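Subject: Re: [reading-support] Scoring retells on the fall passages
Date: 29/04/2018
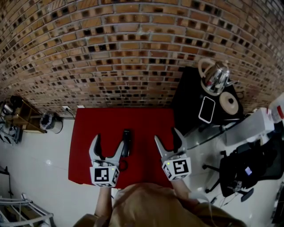
Red mat on the tile floor.

Replying to the list because two of these questions have come up before and the archive search is poor.

> We are a small school and have just moved to the Brodine
> passages for grades three through five. I have four
> questions.
>
> 1. Do you count a detail as recalled if the student gives it
> only after a prompt? The manual has one line on this and I
> can read it two ways.
>
> 2. Our fourth graders read the passage aloud and then retell.
> Our fifth graders read silently and then retell. Can the two
> sets of scores go on the same chart?
>
> 3. Several students give a correct main idea and then almost
> no details. Others give every detail in order and no main
> idea. They end up with the same total. This does not seem
> right to me.
>
> 4. How long a passage is too long for a student who reads
> two grades below level?

1. Prompted details

We record them in a separate column. The score sheet has 14 detail units per passage at grade four. Each unit gets a U (unprompted), a P (prompted) or a blank. The total reported to parents is U plus P. The total used for grouping is U alone.

The line in the manual reads as if a general prompt ("What else do you remember?") leaves the unit unprompted, and a specific prompt ("What did the farmer do next?") makes it prompted. We follow that reading. It works as long as all the scorers in a building use the same list of prompts. Ours is four lines long and is taped to the back of the clipboard:

 Tell me more.
 What else do you remember?
 Is there anything you want to add?
 (after ten seconds of silence) Are you finished?

Anything outside those four is a specific prompt, including repeating a word the student has just said with a rising voice. New scorers do that constantly and do not hear themselves do it. If you can record one session per scorer in September and have them mark their own prompts from the recording, the scores settle down quickly.

2. Oral and silent reading on one chart

I would keep them apart. We tried one chart at Ernton for a year. The oral readers in grade four looked weaker on details than they did in class, and the silent readers in grade five looked stronger than their teachers expected. When we gave 26 of the fifth graders one passage each way, 11 of them moved up or down enough to change groups. That is a small set and the passages were not matched for topic, so I draw nothing from it except that the two conditions should not share an axis.

If your district form has space for only one line, pick one condition and use it for every grade. We picked silent, with a short oral sample taken on a different day for accuracy and rate. The oral sample is not retold.

One practical point. Students who are used to reading aloud will often mouth the words or whisper during the silent passage. Leave them alone. The directions allow it.

3. Main idea and details with the same total

The total is a sum of unlike things and I stopped using it for grouping two years ago. We report two numbers with a slash, main idea first. The main idea is scored 0 to 3:

 0 no statement, or a statement unrelated to the passage
 1 names the topic only ("It was about bees")
 2 states something the passage says about the topic, but
 too narrow or too broad
 3 states what most of the passage is about, in a sentence

A 3/2 and a 1/11 need different teaching. With the first student we go back into the text and have him find two sentences that support what he said. He reads them aloud and then says them again with the page turned over. With the second, we write his details on strips, one per strip, and he sorts them into piles and names each pile. The pile names are usually close to a main idea. He then has to say one sentence that covers all the piles. Some students will try to join the pile names with "and." We accept that the first week and not after.

On the Liao passages (the older set, which some of you still have) the main idea is stated in the first sentence nearly every time, and students learn to repeat the first sentence. A 3 on those passages means less than a 3 on the Brodine set, where it may be in the last paragraph or not stated at all. If you are comparing this year with earlier records, mark which set was used. I have old folders where it was not marked and they can't be used for anything.

There is a related problem with level 2 on the main idea scale. Two scorers will agree on 0 and on 3 and disagree on everything between. We keep a sheet of student statements for each passage with the agreed score next to each one. When a new statement turns up that two people score differently, it goes on the sheet with a decision. The sheet for the longest passage now covers both sides of the paper. I would not score without it.

4. Passage length

For a student reading two grades below level, use the passage at the student's instructional level and leave length alone. The grade five passages run to 700 words, and that is too much for the students you describe, but the reason is mostly vocabulary and sentence length. We have seen those same students manage a longer passage at grade three level with no trouble.

Do not cut a passage in half to make it fit. The detail units are not spread evenly, and in at least two of the Brodine passages the second half holds nearly all of them. A cut passage also loses the main idea scoring, as level 3 is defined on the full text. If a student can't finish, stop, note the last line read, and record the attempt as incomplete. Take a new passage on another day.

If you have to give a grade-level passage for district reporting, give it second, after the instructional one, and not on the same morning.

Forms

The two-column score sheet and the prompt list are in the files area of the list, under Voltholm. The statement sheets are not posted, as they quote too much of the passages. Write to me off list with your school address and I will mail a set.

The score sheet in the files area still has an error in the grade three heading, where the column labels U and P are swapped. Correct it by hand before you copy it. Grades four and five are fine.

I do not have an answer for students who retell in a language other than English and would like to hear from anyone who scores those. We write down what the student says, have it translated later, and score the translation. Pronouns are the main trouble, and we lose detail units when the translation leaves it unclear who did what.

--
reading-support mailing list
To leave the list, send a blank message with the word "unsubscribe" in the subject line.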